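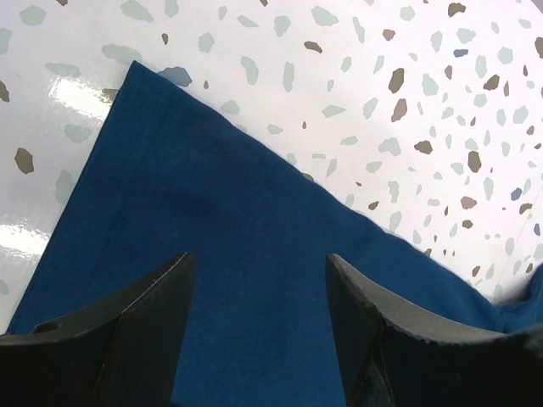 The Laundry Corner: in praise of the flat start

If you've been reading the Gernura newsletter for a while, you already know I can get excited about a drawer. Well, this month it's folding! I have been folding everything in sight since March, and I'm here to report that the part I always skipped is the part that makes the difference. Before you fold anything, you spread it out. All the way out, corners pulled away from each other, sleeves where sleeves should be, the whole piece lying on something smooth and hard.

I used to fold on the bed. A bed is soft and bumpy and it grabs the cloth, so every time you smooth one side the other side creeps up. Move to a table (a slick one is best, the glossy speckled kind is wonderful) and a cotton tee practically glides into place. You push the wrinkles toward the edge with the flat of your hand and off they go. I did a whole basket that way one Monday night, 14 shirts, and I was a little sorry when I got to the bottom of it.

Dark colors are where this really pays off. Navy shows every crease you put in it, and it also hides its own edges, so it's easy to fold over a doubled hem without noticing and wonder later why the stack leans. Look for the hem. Run a fingertip along it if the light is bad. Once you know where the edges are, the rest goes fast.

Then there's the question of how you pick the thing up in the first place. Grab a shirt by the middle and you get a lump. Take it by two points that are far apart, lift a little, and let the rest hang between your hands, and it starts sorting itself out before it even touches the table. It may still be all bunches and twists at that stage, with one end spread wide and the other trailing off in a rope, and that's fine. Lay it down, let go of the twisted end, find a better corner, and pull again.

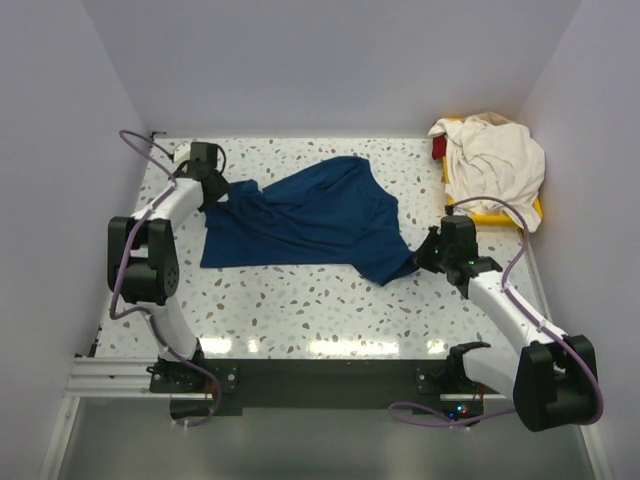 Cartwright wrote in after last month's item to say that two points are plenty for a T-shirt but hopeless for a fitted sheet, and that the only cure is to tuck one corner inside the other before you go anywhere near a table. Point taken! I tried it on the sheets from our guest room and got a rectangle. A slightly lumpy rectangle, but it went on the shelf and stayed there, and I've shown it to everybody who came by the house.

Back to shirts, then. My own method takes 3 folds. Lay the shirt face down, bring one side in toward the middle with its sleeve turned back on itself, and do the same with the other side. Smooth it. Now you have a long strip, and you bring the bottom hem up to the collar. If you file your shirts standing up in a drawer, give it one more turn so it's short enough to stand. Mine are 13 inches long before that last turn, which happens to suit the old dresser from Oltberg perfectly.

Go easy on the smoothing, by the way. Pressing hard stretches a knit, and a stretched knit won't line up with itself no matter how nicely you ask. A light sweep from the center out is enough.

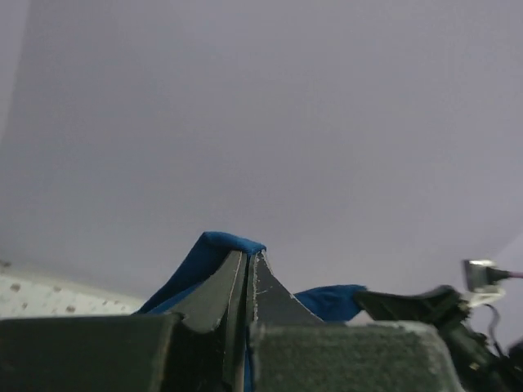

And please give a good shake to anything that has been sitting in the basket overnight. Hold it up by the shoulders, one quick snap, then down onto the table. Half the creases let go right there, and you'll feel the cloth hang differently in your fingers.

Our folding evening is at the Zukton hall again next month, doors open at 7 p.m. Bring the pile you've been avoiding, clean please, and we'll clear the long tables. There's tea, and plenty of room for king-size sheets if you want to take on the Cartwright corner tuck.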